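May, by L. Vasiliauskas

Chapter 9: Packing a Bag

I've carried groceries home in paper for years, and I still get it wrong (ask my kitchen floor!). So we start with the humble brown bag, lying on its side. 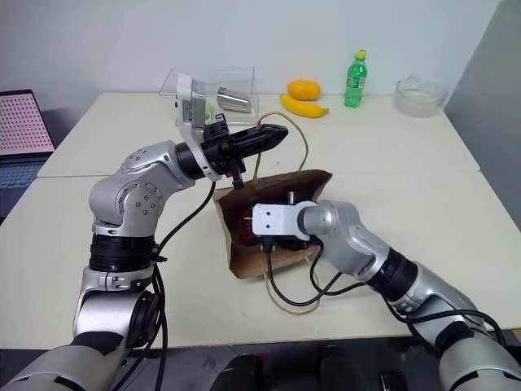
Bravitach Home Skills Department

Heavy things go in first, then fruit. My favourite test load is a banana, an orange and around 200 g of rice – try it before you read on.

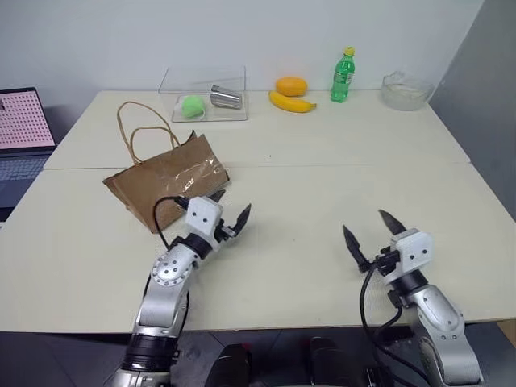

Fig. 9.2 Paper bag, fruit and a bottle with a yellow cap.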